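Ticket 3247 – Célula de demostración, visita en Tumon
Abierto por: Jouko Harju
Estado: en espera

Buenos días. Escribo por el problema que tuvimos en la visita de la tarde. El brazo derecho se paró dos veces con el aviso 98, siempre al mover las tazas. El brazo izquierdo no dio ningún aviso.

He bajado la velocidad al 70 % y he reiniciado el controlador – el aviso volvió a las 16:40.

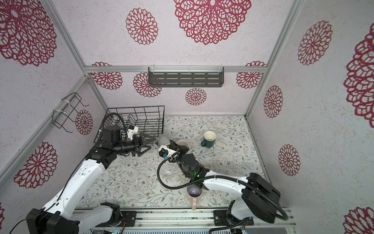

También revisé el conector de la pinza y lo encontré bien apretado. No he tocado los parámetros de fuerza, porque no tengo permiso.

Respuesta de Edit Balogh: por favor, envíe el registro completo y ponga el límite en 3000 antes del próximo grupo.

Jouko: hecho, registro adjunto. El próximo grupo viene en diciembre.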